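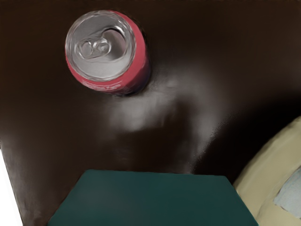
Can you build a robot arm in a shared garage workshop that picks up a drink can by itself?

Mostly. Ours picks up an upright can if the light is decent and the table isn't crowded. It struggles when something tall is close beside the can, and it can't deal with a can on its side at all.

Skirnis arm - final project report
Group report, written up in May
Supervisor: Graciela Yáñez

What we set out to do

Build a small desktop arm, put a camera on the wrist, teach the software to find a can and lift it. First in simulation, then on the real arm. We called the arm Skirnis. The name came off the first page of the logbook and stuck.

The original proposal also had sorting into bins by colour. Dropped before the mid-semester check-in. Graciela told us to drop it earlier than that and she was right, we lost a good bit of bench time on a bin rack that is now holding up the printer spools.

Where it was built

Half in Chaiyaporn's carport, half in the Boltimik workshop, which is the shared space behind the tyre place. Boltimik has the drill press and the good bench vice. The carport has power and no booking sheet. Everything that needed accurate holes got done at Boltimik in the evenings, everything else at the carport. The arm lived in a plastic tub between the two. We'd reccomend not doing this - the shoulder bracket got knocked out of square in the tub and we didn't notice for ages.

The arm

Base is a turntable bearing on a plywood plate, clamped to the bench. Shoulder and elbow are hobby servos with metal gears. Wrist is a smaller servo. Links are aluminium flat bar, cut by hand, edges filed. Gripper is printed, with strips of bike tube glued on the fingers for grip.

Things we changed along the way:

Shoulder servo. First one got hot and drifted. Swapped for the next size up and added a spring to take some of the weight.

Links. The printed ones flexed. You could watch the gripper bounce at the end of every move. Flat bar fixed most of it.

Fingers. Opened too narrow at first. A can fits between them now with 15 mm to spare in total, so the camera estimate has to be fairly good but not perfect.

Cable run. Zip-tied down the outside of the links. Ugly. Snagged on the vice handle at least once, please route them inside if you build one.

Emergency stop is a big mushroom button on the servo supply. It cuts the servos and leaves the controller alive so we don't lose the log. The arm flops when you hit it. We put a folded towel under it for testing, that was the whole solution.

Software

Momden is our name for the code. Three parts: find the can, plan the move, drive the servos. Runs on a laptop with the camera plugged in by USB. The servo board just takes angles and does what it's told.

Finding the can works on colour first, then shape. Look for a strong red, then look for a pale round lid next to it. From high up the lid is the main thing you see, the red is only a crescent around the lower and right side of it, depending where the can sits. Our first version only looked for red and took the centre of the red patch as the centre of the can. Wrong every time from above. It put the target on the near wall of the can and one finger came down on the lid.

Fix was to fit a circle to the lid rim and use the centre of that. The rim is a nice bright ring so it fits well. The pull tab confused the fit a bit until we smoothed the picture before fitting.

We don't read any lettering. Tried it as a way of telling which way round the can was. At that angle the printing is small and blurry and we got nothing out of it. Doesn't matter for a can anyway, it's round.

Simulation

We made the sim scene look worse than the real bench on purpose. Red can on a dark brown glossy tabletop, camera looking nearly straight down, and other stuff on the table - a teal block, and a big cream rounded thing off to the right with some light blue in it. The block isn't a hazard. It's there so the planner has something to go around.

The gloss caused more trouble than the objects did. The light puts a wide whitish smear diagonally across the table, brightest just below the can, and it goes grainy toward the edges. To the code, a pale patch beside a pale lid is a candidate lid. So early on it would sometimes pick a spot in the glare and plan a very confident grasp on nothing.

What we tried:

Turning the light down in the sim. Worked, proved nothing. Put it back.

Masking out anything very bright. This also masked out part of the lid, parts of which are nearly white from the reflections. Worse than before.

Requiring red to touch the lid. This is the one we kept. Glare has no red edge so it gets thrown out. Simple rule, took an afternoon, should of been the first thing we did.

The cream piece was the other one. It has a curved rim so the circle fit liked it as well. The red rule takes care of that too. But it also sits in the lower right and runs out of view, so the planner only knows about the part the camera can see. In one run the arm swung its elbow straight through where the rest of it would be. The sim doesn't mind. A real bowl would. We added a margin along the borders of the view - anything touching a border is treated as carrying on for a bit past it. Crude but it stopped the elbow thing.

The shadow beside the can is faint and gave us no trouble. We'd expected it to, there's a half-finished shadow remover in the code folder if anyone wants it.

Moving to the real arm

Bad first night. Everything that lined up in the sim was off on the bench, always the same direction. Spent the evening on the camera calibration. Redid it, same result. That was the bent shoulder bracket. Chaiyaporn found it with a set square the next morning while we were still arguing about lens distortion.

Bracket straightened at Boltimik, calibration done again, and the gripper went over the can. Closed too hard and dented it. After that we set the fingers to stop when the servo current climbs, which is gentler, although an empty can still gets squeezed a little.

The real bench is a matte board so the glare problem mostly went away. The strip light at Boltimik flickers though, and on some pictures the red came out more orange. Widened the colour range. Now it also likes the handle of the big screwdriver, so the screwdriver lives in the drawer during tests.

Results

We ran 35 attempts on the real arm for the final set. Can upright, placed by hand anywhere inside a chalk line, other things on the table moved about between tries. A success meant lifted clear and held until told to let go.

Most succeeded. Full log is in the appendix with notes against each try. The failures sort out like this:

Near the far edge of the chalk line, arm at full stretch, gripper sags and catches the rim. The most common one.

Tall box right beside the can, one finger lands on the box. Planner knew about the box but had its height wrong. From straight above we've got no decent height estimate and we never solved that.

Servo board dropped off USB. Cable, not software. Replaced it.

An attempt takes roughly 41 seconds from picture to lift, which is slow. Nearly all of that is us running the servos at low speed because of the flopping and bouncing. The finding and planning part is quick.

Height is the big gap. The sim makes it easy to forget, since the sim will tell you how tall everything is if you ask, and for a while our planner was asking. Graciela spotted that in the code review. We took it out and the sim success rate dropped and then we were being fair with ourselves.

Who did what

Chaiyaporn: links, base, gripper, wiring, the set square. The rest of us: Momden, the sim scene, testing, this report. Logbook was shared and the handwriting shows it.

Money

Within the allowance apart from the second shoulder servo, which we paid for ourselves. Bearing was salvaged from an office chair. Camera borrowed from the school store, has to go back.

If someone picks this up

Tilt the camera. A second picture from a lower angle would give you the height of things and would probably fix the box failures.

Make a proper carry case. Not a tub.

Check the brackets with a square before every calibration, takes under 2 minutes.

Try a can on its side. We never got there. The lid trick won't work, you'd be looking at mostly red and maybe an end, so it needs a seperate finder.

Put the stop button where the person on the laptop can reach it. Ours ended up on the wrong side of the bench and the cable's too short to move it.

Parts are in the blue crate at Boltimik, bottom shelf, lid taped down. Code and sim scene are on the class drive under Momden. The spring for the shoulder is taped to the inside of the crate lid, don't lose it.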